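The paint table should stay untidy until the end
Thomas Farina
8/18/18

I have been painting for many years, only as a hobby, and in this time I have read a great deal of advice about how to keep the table. Almost all of it tells the same thing. Put every bottle back in its place after use. Keep the brushes standing in a cup. Begin each session with a clean surface, and finish each session with a clean surface also.

I agree with the last part. With the rest I have a problem.

When I paint, my eyes look for the colour and my hand follows. If the yellow was near my left hand ten minutes ago, I want to find it there again. A person who returns each bottle to the tray must search for it a second time, turn it to read the label, and in this moment the thought about the picture is gone. I once bought a small rack from Pomada, very nice, with a hole for every bottle. I used it during one April and then gave it to my neighbour. She keeps her nail polish in it and she is happy.

It is the same with brushes. A cup is a good home for them at night. During work I prefer that they lie down on the wood, spread apart, so that I can see each tip and take the one I need without pulling out three others.
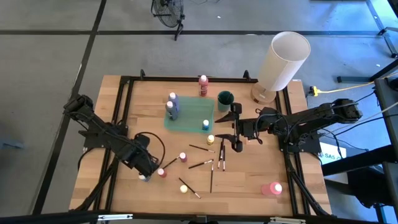
What the tray is for

I do not say that a tray is useless. A green plastic one, with a few paints in it and the others standing around it on the table, is for me a correct arrangement. The tray is for colours which wait. The table is for colours which are in use: the small yellow, the pink, whatever the day asks. When I look at such a table I can read it almost like a page.

My wife's cousin, who paints much better than I do, thinks the opposite. She works from a closed box by Tedesco and takes out one tube at a time. Her paintings are calm and mine are not, so maybe she has a point. But she paints at the kitchen table and must clear it for supper. I have a table only for this purpose, with a lamp on it, and I believe this changes the question more than any rule.

Where I am strict

Caps must be closed. I have lost a 500 ml bottle of white to my own elbow, and the floor still shows it. Brushes must be washed the same evening, with soap, also the ones I hardly touched. Then everything goes back, and the wood is wiped with a cloth.

This takes me perhaps a quarter of an hour, and I even like it. I only ask that it happens once, after the painting, when the light is anyway too weak to judge a colour.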